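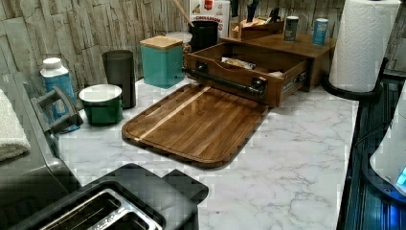

Figure 2. Work area on a kitchen counter, with the organizer drawer open and the cutting board in front of it.

Oltier Home Station -- Set-up Guide
Section 3: Planning your purchase and your budget
By the Oltier documentation team, February

Please read this section before you place the order. The Bivo arm is the biggest cost of a station, but it is not the only one, and many customers write to us after delivery because a part of the plan was missing. The steps below are for a kitchen station, where the arm must open drawers and move small items on the counter.

3.1 Measure the counter

1. Choose the part of the counter where the arm will work. A counter like the one in Figure 2 is a normal case: the drawer opens toward the front, and the cutting board lies directly below it.

2. Open every drawer and door in this area completely. Measure the depth with the drawer open. The closed measure is too small and it gives a wrong result in the planning sheet.

3. Write down the free space between the things which stay on the counter. In Figure 2 there are canisters on the left of the organizer and a paper towel holder on the right side. Such items reduce the side movement of the arm, so they belong in your drawing.

4. Measure the height from the counter to the first shelf or cabinet above, if you have one.

Note: Do not clean up the counter for the measurement. Measure it how you use it on a usual Monday.

3.2 Choose the gripper

5. Look at the handles. A pipe-style handle on two brackets, as on the drawer in Figure 2, can be ordered with the standard two-finger gripper. For flat or hidden handles you need the Catterall narrow finger set, and this is a separate line in the order.

6. Make a list of the smallest things you want to pick up. Folded packets and small loose items in a drawer need the soft finger pads. The pads wear out -- please plan 2 sets for the first year.

Caution: The gripper is not approved for knives or for hot cookware. Do not include these tasks in your plan.

3.3 Make the budget

7. Start with the base price. The kitchen package costs $3,560 and includes the arm, the clamp base, the standard gripper and the power supply.

8. Add the items that are not included:
- mounting plate for stone or stone-look counters (the clamp base alone can leave marks)
- Catterall narrow finger set, if step 5 says so
- second set of finger pads
- electrician, if you have no free outlet near the base

9. Decide about the service plan. The Wometley plan runs for 24 months and covers the joints and the cable. It can be added only at the time of the order, not later.

10. Keep a small reserve for changes in the kitchen itself. Often a customer decides after the first week that a toaster or another appliance must move to a different place, and then a longer cable or a new shelf is needed.

Caution: Do not run the arm and a heating appliance from the same power strip. If your outlets are few, put the extra outlet in the budget now.

3.4 Before you send the order

11. Fill in the planning sheet and attach your drawing. Photos are welcome, with the drawers open.

12. Wait for the written confirmation from Oltier before you drill or glue anything. Our planner checks the reach and answers in three working days.

Note: If the reach check fails, the order is not charged. You can change the position and send the sheet again -- there is no fee for this.

Continue with Section 4: Unpacking and mounting the base.

Back to top
Contact Oltier Support | Copyright Oltier. All rights reserved.
This site uses cookies to remember your language and region. Accept | Settings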